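Hutiscombe Home & Hospitality
Home / Drinks Service / Cold Drink Dispensers / Sakia 19 L Insulated Drink Dispenser

Sakia 19 L Insulated Drink Dispenser with Stand
Colours: Sand, Bottle Green, Charcoal
$155.00 inc. GST
In stock. Leaves our warehouse the next working day.

If you've ever run the drinks table at a school fete or a big family Christmas, you'll know the feeling of topping up the same little jug over and over while everyone else gets to sit in the shade. The Sakia is the dispenser we reach for at our own get-togethers, and we've been selling it long enough now to have a fair idea of what it does well and where it needs a bit of looking after. It holds nineteen litres, it has a double wall with foam between, and the tap is one you can take apart at the kitchen sink without hunting for a special tool.

We first brought it in one December, expecting to sell a few to caterers, and found it was mostly going to cricket clubs, church halls and people with a lot of cousins. It's a friendly sort of thing to own. The lid screws down with a wide thread, so little hands can't knock it off when they come racing past, and the two side handles fold flat when it goes into the cupboard for winter. (They're decent handles, too, wide enough for a grown-up's whole hand, though please do get someone to take the other side when it's full!)

The tap

We get more questions about the tap than everything else put together. It's a lever tap with two positions. Press down and it pours while you hold it, lift up and it stays open by itself, handy for filling jugs or emptying the last of the melted ice onto the garden. Most people leave the lever in the press-down position for a party, and if you have toddlers about we'd suggest the same, having mopped our own verandah once or twice.

Inside the tap there's a silicone seat washer. A spare comes in the box, taped to the underside of the lid in a small bag, so have a look for it before you chuck the packaging. If the tap starts to weep after a season or two, the washer is nearly always the cause. Unscrew the collar by hand, lift out the plunger, swap the washer over and do the collar back up firmly. A smear of food-grade silicone grease helps it seat, but it isn't essential.

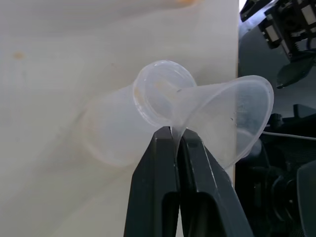
Choosing cups to go with it is really a matter of how high you set the stand. With the stand legs in the short position there's 155 mm between the tap and the table, plenty for most party cups and the average schooner glass, and with the legs in the tall position you can get a good-sized jug under there as well. For a crowd we like a clear plastic cup with a thick rolled rim, the tapered sort, narrower at the base and wide at the mouth. The rolled edge is kinder to drink from and gives the cup a bit of stiffness up top, where people grab it. Our Dolline tumblers are made along those lines and come by the sleeve or in a carton of 1,000, and clubs usually go in together on the carton. Cups that have been washed and put away can pick up a cloudy look over time, and a soak in warm water with a splash of white vinegar will often bring them back.

Keeping it cold

Pre-chilling makes a bigger difference than people expect. If the dispenser has been sitting in a hot garage, the first lot of ice you put in will spend itself cooling the walls. Tip in a tray of ice and a few litres of cold water 60 minutes before you want it, put the lid on, and leave it somewhere out of the sun. Pour that out, then fill with your drink and fresh ice. Big blocks last longer than cubes. We freeze ice cream tubs of water overnight and turn them out straight into the barrel, and they're still bobbing around when the esky ice has long gone to slush.

For cordial, mix it in a jug first and then add it to the water. Tipped in neat it sinks down near the tap and the first few people in the queue get a very sweet drink indeed. Fruit is lovely but keep the pieces large, or use the strainer disc that clips over the tap inlet. Mint leaves are the worst offenders for blocking things up, followed closely by passionfruit seeds, and we say that with great affection for passionfruit.

The Sakia is made for cold drinks only. Please don't put hot tea, mulled wine or soup in it. The lining isn't rated for it and the warranty won't cover a warped one. If you need something for hot drinks, the Figueroa urn is in the next section along and uses the same stand, so you can have the pair side by side through the cooler months. Fizzy drinks aren't a good match either, as they go flat in the barrel and push against the lid.

Cleaning and storage

Warm water, ordinary dishwashing liquid and a soft bottle brush will see to the barrel. Run some of the soapy water out through the tap, then rinse until the water runs clear. The lid and strainer disc can go in the top rack of the dishwasher, but the barrel can't, and it wouldn't fit in most of them anyway. Leave the lid off and the tap open overnight before you pack it away. A spoonful of bicarb left in the barrel keeps it smelling fresh until next time, and a label saying so will save somebody a salty-tasting lemonade.

Specifications

Capacity: 19 L
Tap clearance, stand legs short: 155 mm
Wall: double, foam filled
Lining: food-grade, BPA free
Tap: two-position lever, removable
Handles: two, folding
Use: cold, still drinks only
Warranty: two years, household and club use

In the box

Dispenser barrel and screw lid
Folding stand with adjustable legs
Strainer disc
Spare tap washer
Care card

Often bought together

Dolline tumblers, sleeve or carton
Figueroa hot water urn
Replacement washer pack
Drip tray to suit Sakia stand

From our customers

"Used it for our end-of-season barbecue and it was still icy at pack-up time. I did find the stand a bit stiff to unfold the first time, but it's loosened up since. The green is darker than it looks on my phone, which suited me fine."
Maximiliano Echevarría

"Great size. Heavy when full, so decide where you want it first and fill it there with the hose or a jug. Would buy again for the tap alone."
Verified buyer

"Bought two, one for water and one for cordial. I'd love a little hook or clip for a label on the front, as we kept having to tell people which was which."
Verified buyer

Reply from Hutiscombe: Thank you, and we've passed the label idea along to the makers. In the meantime a luggage tag looped through the handle does the job nicely.

Delivery and returns

Standard delivery is available to all metro and most regional addresses, and you'll see the cost at checkout once you've put in your postcode. Large cartons of cups travel separately from the dispenser, so don't be alarmed if one turns up before the other. Unused items can come back to us for a refund or exchange as long as the tap seal is unbroken. If yours arrives with a mark or a missing part, send us a message with your order number and we'll get a replacement on its way.

Clubs, schools and community groups can ask for an invoice account. Choose "Pay by invoice" at checkout and pop the name of your group in the notes.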